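**Skiltell informa de un fallo de cierre en su célula de dos brazos**

Skustport, 2024-01-23

Soy Hilkka Vainio y me toca contarlo a mí, que para eso firmé la versión del software. En noviembre, durante unas pruebas con el proyecto Chala, una pinza siguió cerrando después de recibir la orden de parada. Fueron 227 milisegundos de más – poca cosa en el papel, muchísimo si hay vidrio de por medio. No hubo heridos, ¡menos mal!

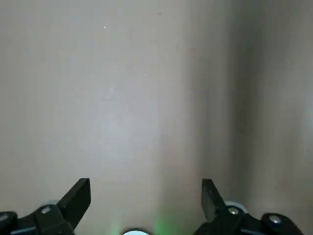

Repasamos 1032 ciclos con Gijs Vanhove y el fallo salió en 7. Siempre lo mismo: el controlador daba por buena una lectura de fuerza ya caducada. Ya está corregido, y quien tenga una célula nuestra recibirá la actualización sin coste (escribidnos si no os llega, de verdad). Hasta instalarla, por favor, nada de manos cerca de los dedos con el brazo activo.

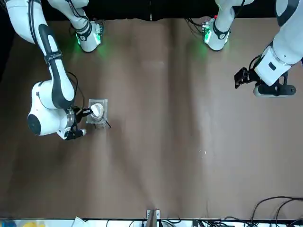

*El brazo derecho, con la pinza junto al recipiente transparente. Foto: Skiltell.*

Llevamos unos 700 ciclos con la versión nueva y seguimos probando. Para prensa, preguntad por Ciarán McGrath.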